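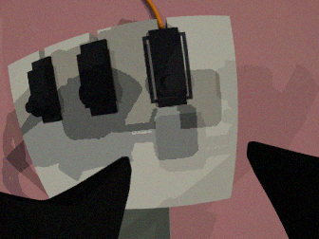
3.2 Planning your equipment budget

Do this part before you order a single arm – it's the fun bit, and it saves so much backtracking!

1. List every task you want the Pitar cell to handle in its first year.
2. Measure the bench. Leave 33 inches clear on each side for reach.
3. Price the arm, gripper and spare fingers as separate lines.
4. Add 400 dollars for cables and mounts.
5. Send the sheet to Fengying Shen for a part check.

Note: Simulation seats are billed per user. Start with one – you can add more at any time.

Caution: Do not order fingers until the gripper model is confirmed. Opened packs can't be returned.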